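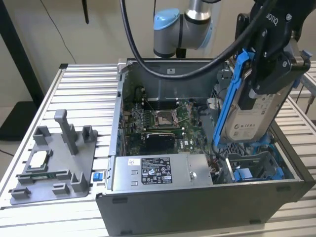 *Hard drive in its blue caddy, over the open tower.*

So, the drive swap. I promised Samah Tazi I'd write this one up, mostly because she's tired of hearing me tell it out loud!

We'd been running the same routine on the Gernton bench all through March: pull the drive, hold it over the case, put it back in the cage. It went fine 37 times. On the next run the caddy hung up on the cage, and the arm just kept pushing. The force limit should have stopped it, but I'd raised it for a different test (a stiff power plug, if you must know) and never set it back. Melahat Uysal got to the stop before I did, and by then the cage had a nice new bend in it.
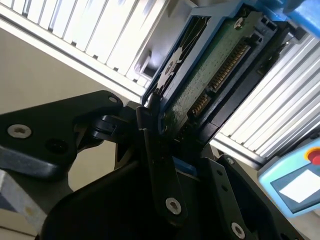
My own mistake bugs me more than the bend does. I had a checklist, 8 lines long, and the force limit wasn't on it. I also had a bad habit of leaving the pendant wherever I'd last used it, and that one I've fixed - it stays near the work now, with the red stop button facing whoever is running the job. Melahat had to reach across me for it last time, and I'd rather not repeat that.

Yiğit Baysal wants the limit to reset itself every time a program loads. I think he's right, but it means touching all the old programs, so for now it's a new line on the checklist and a sticky note on my monitor. The replacement cage gets here next week.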